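Plurum Facility Booking and Records: Review for Recreation Departments and Clubs

Reviewed by Benedetta Colombo for the Nerkinbridge Recreation Office

Scope of this review

Plurum is a web-based application for booking rooms, courts and equipment and for keeping the records that go with those bookings. The Nerkinbridge Recreation Office used the product under a standard license for 90 days, beginning in June, as part of its search for a replacement for Promby, the booking program then in use. This review covers setup, daily use by front desk staff, equipment records, reporting, and support. It does not cover online card payment, which the office handles through a separate system, or the mobile application, which was not included in our license.

The office manages 22 bookable spaces at 4 sites. Readers with a single hall or one set of courts may find that several of the remarks below, particularly those on permissions, do not apply to them.

Setup and data transfer

Plurum organizes its records in three levels: site, space and resource. A site is a building or a park. A space is anything that can be reserved by the hour. A resource is an item that may be attached to a reservation, such as a scoreboard, a folding table or a set of training mats. The structure is easy to understand, and staff who had not seen the product before were able to find a given space without instruction.

Records can be entered by hand or brought in from a spreadsheet. The import tool requires column headings in a fixed order and stops at the first row it cannot read. It gives the row number but does not state what is wrong with the row. In our case the cause was usually a closing time entered as midnight, which Plurum reads as the start of the same day. Entering 11:59 p.m. resolves the matter, although the printed schedule then shows that time to the public.

Past reservations can be imported as well, but they arrive as closed records and cannot be edited afterward. Departments that expect to correct old entries should do so before the transfer.

The booking calendar

The calendar is the strongest part of the product. It can be shown by site, by space or by customer, and the view each employee last used is kept for the next session. Conflicts are marked before the reservation is saved. In Promby, a conflict appeared only on the following day's report, and front desk staff described the change as the most useful single improvement in their work.

Recurring reservations are handled well. A league may be given a standing weekly slot, and individual dates can be released without breaking the series. When a series is moved to a different space, Plurum asks whether past dates should be left alone – the default answer is yes, and it should remain so.

Two limitations should be noted. First, setup and cleanup time can be added to a space but not to a type of event, so a gymnasium that needs a long changeover after a dance and none after a basketball practice must carry the same allowance for both. Second, the waiting list does not notify customers by itself. An employee must open the list and send each message.

Permissions

Every user is assigned a role, and every role is made up of individual rights. The supplied roles are Viewer, Desk, Manager and Administrator. Desk users can create and change reservations but cannot waive a fee. Managers can waive fees within the sites to which they are assigned.

The office had some difficulty with employees who work at more than one site. A role applies to all the sites in a user's profile, and it is not possible to be a Manager at one and a Desk user at another. The vendor's suggested method is to create a second user name for the same person. We do not recommend this, as it divides that person's activity between two entries in the audit log.

Equipment and resource records

Each resource has a record page with a name, a home site, a condition field, a notes field and room for one photograph. Photographs are resized when they are uploaded and open in a separate window when selected. Attachments such as manuals or warranty papers must be stored elsewhere and linked in the notes.

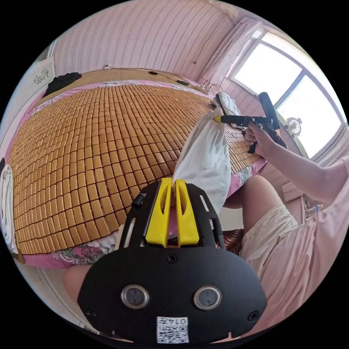 Gripper holding a white cloth beside a bed.

The condition field offers four fixed values: Good, Fair, Repair and Retired. These cannot be renamed. A resource marked Repair is withdrawn from future reservations automatically, and the employee who made each affected reservation receives a message listing the dates involved. This worked correctly in every test we carried out. A resource marked Retired is hidden from the booking screen but kept in reports, so that past usage figures remain complete.

Quantity is handled less well. A group of identical items, such as chairs, may be entered as one resource with a quantity, or as separate resources. If they are entered as one, a single damaged chair cannot be marked for repair; the quantity must be lowered by hand and raised again later. Sanna, the other product the office considered, allows part of a quantity to be set aside with a return date. Departments that lend a great deal of seating may find this difference important.

Reports

Plurum supplies a set of standard reports covering usage by space, income by customer type, cancellations and resource demand. They run quickly and can be saved as a spreadsheet or a printable document. Column widths are not kept in the spreadsheet version.

Custom reports are available to Administrators only. The report builder is clear, but it does not allow calculations between columns. We were unable, for example, to show hours booked as a share of hours open without finishing the work in a spreadsheet. As this is the figure most often requested of our office, the omission was felt.

Saved reports belong to the user who created them. If that user is made inactive, the reports are no longer visible to others. An Administrator can transfer them, but only while the original user is still active – a point that should be added to any department's checklist for departing staff.

Support and documentation

The written help pages are complete and use plain language. Search within the help pages is limited to titles, and it is often quicker to browse by section. Telephone support is open from 8 a.m. to 5 p.m. Our calls were answered by staff who knew the product, and written requests received a reply by the next business day in all cases but one. That request concerned the midnight closing time described above, and remains open.

Training consists of recorded lessons. The lesson for desk staff is well paced and can be completed in one sitting. The lesson for Administrators shows an earlier version of the settings menu, and several of the items it refers to have since moved.

Accessibility

All booking screens can be operated by keyboard. The calendar uses color to separate confirmed, tentative and blocked time, and a pattern option is available in each user's display settings for those who do not wish to rely on color. The pattern option does not carry over to the printed schedule.

Rating and recommendation

Calendar and reservations: Very good
Permissions: Fair
Equipment records: Good
Reports: Fair
Support and documentation: Good
Overall: Good

The office recommends Plurum for departments whose main need is a reliable shared calendar with a sound record of changes. Departments with staff assigned across several sites, or with large quantities of loaned equipment, should ask the vendor for a trial license and test those areas with their own data before making a commitment.

Nerkinbridge has chosen to proceed with Plurum for its indoor spaces. Outdoor fields will remain in Promby until the end of the current season, and the two calendars will be kept separately during that period. Departments wishing to see the import spreadsheet prepared for this transfer may request a copy from the Recreation Office.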